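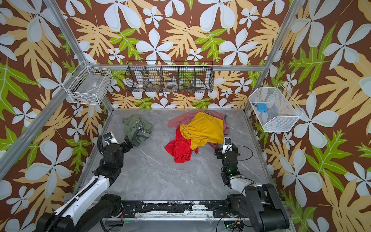
Fig. 3 from the write-up: two-arm cell, patterned walls, garments on the marble floor.

vamness_pete
Has anyone read the Wunard clothes-sorting write-up? Limsakul and Sriwong trained on 603 demos and say that changing the wallpaper between sessions makes the policy cope with new backgrounds. I'm not convinced. Walls are the easy bit.

Ammann
Why easy? Brown panels with big pale flowers and lime leaves on three sides is a nasty backdrop. Ours fell over when somebody moved a lamp.

vamness_pete
Because the cloth isn't on the wall. Red, mustard and pink in one heap, olive green on its own at the back left, all on pale grey marble. You could pick those out by colour with a script from years ago. Show me three grey jumpers on a grey floor.

pranow2
They do vary the floor as well, it's in the appendix. And the baskets stay up with bits in them, so there's clutter.

vamness_pete
Clutter at wall height, well away from the pile. The test set is two wallpapers they held back. Two! And both from the same supplier as the training ones.

Ammann
Fair on the test set. I still think you're being harsh - the version with plain walls did worse on the same garments, so something is helping.

vamness_pete
Or it had fewer hours of data. Table 2 doesn't match them up. I asked Nantana Limsakul by email and she said a matched run is planned for June.

pranow2
Then I'll wait for June before I paper our cell.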